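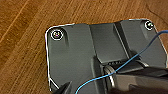 One regular user puts it this way: a recessed screw is only hard if you brought the wrong driver, and most people bring the wrong driver. The remark gets quoted a lot in connection with the Edar Room and more or less sums up what the place is used for.

Edar Room

The Edar Room is a shared workroom in the Mollau building, Jaltodberg. Used for small repairs, paperwork, meetings, sometimes lunch. Booked in slots of 90 minutes. Floor area 486 square feet, not counting the adjoining room.

Name

From Edar, the street the old entrance faced. Older notices call it the Henare Room, which is a diferent room one floor up.

Layout and furniture

Walls deep teal blue, floor brown wood plank. Yellow tables in the middle of the floor, plus a white-topped one. Dark gray upholstered bench along the back wall, then gray cabinets with a flat top, handy for setting things down. Interior windows over the bench, so light from next door comes through.
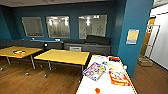

The bench is the best seat and the worst place to work, one visitor wrote in the guest book, too low for any of the tables. Others have complained of the same thing. A proposal for taller seating was made in October and not taken up.

Use

Mostly plastic-cased items: chargers, radios, small kitchen machines. Housings held by recessed screws need a long thin driver, a stubby one won't reach. Usual advice is to loosen opposite corners first, a little each, then lift. Keep screws in order, lengths can vary. Scratches on plastic come mainly from sliding a case across a bare tabletop, so a cloth under it is recomended.

Nearly 20 bookings in a busy week, fewer in summer. Evenings fill first. Soldering not allowed. Glue allowed, with a mat.

History

Storage space before it was a workroom. Opened for bookings 7 years ago. The blue paint is later than the floor.

See also

Henare Room
Mollau building
Hand tools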